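Koltum Reading Partnership
Progress report to the Wasilewska Fund, second period
Prepared by Farzana Lashari, project lead

Where we have got to

The grant pays for three things: books for classroom shelves, twenty minutes of free reading a day, and a trainee teacher in each class to read alongside the slower starters. We are now in the second period and 190 pupils are taking part. All the trainees are placed. On paper, then, we are where we said we would be.

I am less sure than the paper is. The twenty minutes happen in every class that fills in its log, and the classes that don't fill in the log are the ones I would most like to hear from. Deolinda Neves went round the Year 4 rooms in November and found the slot had slipped to ten minutes in two of them, once coats, registers and the hunt for last night's book were taken off. Neither log said so.

Books

We have bought 648 titles so far, under budget. The supplier, Skurkach, sent the bulk of them in one go and was late with the rest, mostly the longer novels for Year 6. Those have now arrived and been labelled.

What has been bought and what has been read are different questions. Birsen Dönmez took the borrowing slips for one term and found 61 titles that had never left the shelf. Some are there for good reasons (a set of poetry used only in lessons), but a fair number are books that adults on our list liked when they were ten. I chose several of them myself. We shall ask pupils before the next order.

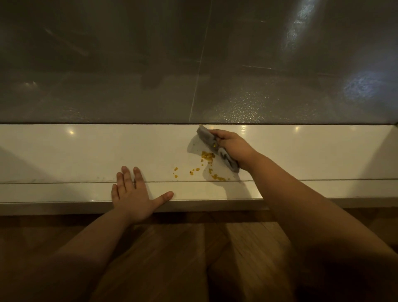
Grey cloth in hand along the top of the white panel.

Trainee teachers

The trainees have been the best part of the project and the hardest to measure. Nurhan Tatlı, who mentors them, reports that most now keep proper notes on the children they read with. A few write only "went well", and we have asked for more than that. One trainee moved to another school mid-placement and her group had a month without a reader. Erhan Oral covered when he could.

I would warn against crediting them with too much. The children they read with were picked by class teachers, and teachers tend to pick children who will sit still for it. Any gain in that group may have been coming anyway. 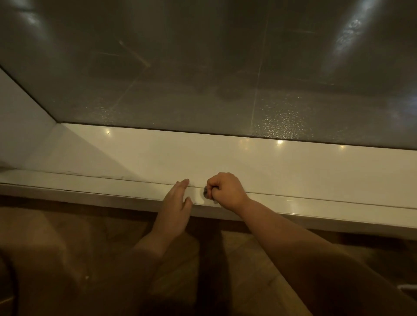 The reading scores came back higher than in the first period, and I would ask the Fund not to quote them yet. We changed test between the two rounds, from the old paper version to Ferkurine, and the two don't line up at the lower end. The average for the whole school is also hiding a good deal. It works on me like dark window glass, where there are blurry shapes and a bright streak of light across the top, and the eye goes straight to the streak. Our streak is Year 5, which had a very strong term. Year 3 has barely moved. We will send scores by year group next time, with the number of children absent on test day.

Parents

We held one evening for parents and 40 came. It was a friendly hour, and the questions were good ones, mainly on what to do when a child rereads the same comic for weeks (let them, we said – Birsen with more conviction than me). The families who came were largely those already reading at home. A second evening would probably draw the same people, so I would sooner spend that money on letting books go home over the holidays and accept that we'll lose a few.
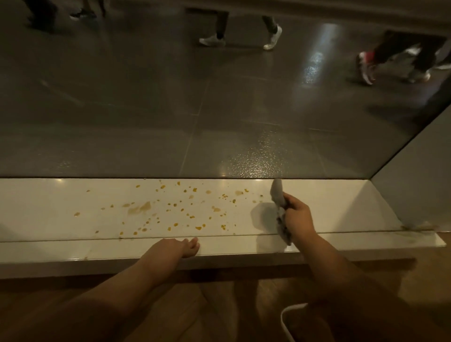
Next period

Both rounds of testing will use Ferkurine, with no changes part way through.

Deolinda will visit each class twice, unannounced, and time the reading slot herself.

The next book order will be held back until pupils have made their own list.

We are not asking for more money. We would like permission to move what is left of the events budget into replacement books, and an answer before the spring order goes in would help.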